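Warnwood lab puts its equipment list in order, and the second table has to wait

If you stopped by the Warnwood lab on Wednesday you would have found most of us standing at the whiteboard arguing about grippers, which is how I spent my morning and a good part of my lunch. The spring equipment plan is done. I've been asked to write up where we landed, so here goes, with apologies to anyone who already heard me complain about it in the hallway.

The short version: we are buying spare gripper fingers, a proper stock of cables, a set of replacement motors and a cabinet to keep all of it in. We are not buying a second two-arm table this season. That one goes back on the list for fall, and I'll get to why.

For people on the Mosness side who don't come upstairs much, the station we have now is a butcher-block top inside a black aluminum extrusion frame, with an arm mounted on each side. It does tabletop work all day. Pick up the packet, put it in the dish, move the spoon, start over. Trevor Dufour keeps the run log, and by his count the table did 378 sessions between the start of the year and the day we closed the books for planning. I would have guessed half that. I'm usually in the back office, so I only hear it.

Trevor's log is what changed my mind about the whole budget, really. I walked in wanting the second table. I had the quote from Vendinard printed out and everything! Then he put up the sessions that stopped early, 186 of them, and went through what stopped each one. A big share were gripper fingers: pads worn smooth, or a finger knocked out of line after somebody's jar went sideways. Next came cables. An arm that reaches across a table and back all day pulls on whatever is hanging off it, and we've been replacing cables one at a time, by overnight delivery, like people who enjoy paying for overnight delivery.

So two tables would have meant two tables waiting on parts. Nobody loved hearing that, me least of all, but the whiteboard filled up pretty fast after that.

Here is how the money falls. We have $3000 left in the small equipment line, and it has to be committed before the line closes. Fingers and pads come first. We're ordering 100 pads in one go from Melnyk, the soft kind and the firm kind, split down the middle until we know which wears better on slippery packaging. Cables come second, in the two lengths we really use, plus the clips that hold them up along the back rail. Motors are third, and we're starting with the wrist since that's where Trevor has seen the most trouble. The cabinet is last, and if the motors come in high it'll be a used cabinet. I've already been told I may not bring one from my garage.

There was a good long discussion about clips. I mention it only because it ate up a lot of the meeting. One camp wants cords held up on clips across the whole back rail, the other wants them routed under the top. Up on clips won, mainly so that a person can swap one without lying on the carpet. I voted for not lying on the carpet.

Then there's what I've been calling the grocery line, and I'd like a better name for it before it goes to accounting. The objects on the table get used up too. Noodle packets get creased, snack bags pop, wrappers lose their shape, and after enough handling they don't act like the thing you'd pull out of a kitchen cupboard. Up to now people have been buying these on their own and handing me receipts in very poor condition. Starting next month there is a small monthly amount set aside, and one person shops. Put what you want on the sheet by the door. Please write down the size, too. "Bowl" is not enough. We have plenty of opinions in this building about bowls.

A few people asked whether we should go for printed stand-ins, blocks and cylinders, that sort of thing, since they last forever. We talked it through and the answer is no for this station. The people using the data want clutter with flimsy packaging, glass, a lid or two, things that overlap. The tougher test pieces will stay on the single-arm bench downstairs, where they've been doing fine.

About the second table. It isn't dead. Vendinard's price is fair, and they were nice about it when I called to say not yet (I do hate making those calls). What we need before fall is a number for how much running time the spares buy us. If the early stops drop the way Trevor thinks they will, we'll get a lot more out of the one table, and the case for a second gets easier to make because we'll know what it costs to keep one going. If they don't drop, we have a different problem and I'd rather find that out with one table than two.

There's also the floor space question. The spot we had picked out backs up against the equipment boxes and a monitor, and getting another frame in there with enough room to walk past would mean moving the monitor stand. Facilities wants a drawing. I have promised them a drawing. If anybody on the Mosness side is handy with that and feels like doing me a favor, I'll buy lunch.

One more item that came out of the meeting and wasn't on anybody's agenda: service time. We have never budgeted for it. When an arm needs work, somebody drops what they're doing and works on it, and on paper that costs nothing. On paper! Trevor wants one morning a week blocked off where the table is down on purpose, pads get checked, bolts get checked and cords get looked over from one end to the other. I backed him up and it passed. So from next month, no sessions before noon on service day. Don't book around it, and please don't ask him if you can just squeeze one in.

We did look at a service contract, which would take that off our hands. The quote we had covered the arms and left out the grippers, and the grippers are the part we break. Maybe next year, with different wording.

Delivery dates are a bit soft. Melnyk says the pads ship first and the motors come later, in a separate box. The cables I can get quickly. I'd plan on things looking the same upstairs for a few weeks, then a day of mild chaos, and then hopefully a stretch where I don't hear anyone yell "finger!" down the hall.

If you have a request that didn't make this round, it isn't too late to get it onto the fall list. Send me the item, the price, who'd use it and what you'd do without it. That last part matters more than people think - the requests that went through this time were all ones where somebody could tell me exactly what stops when the thing isn't there. "It would be nice" got a polite nod and went to the bottom. My own request for a quieter label printer is down there too, so we're all in it together.

Receipts from before the change still come to me. Flat, if possible. 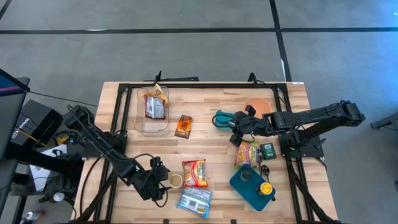 The two-arm table at Warnwood, with noodle packets, a glass dish and a tray among the items on top.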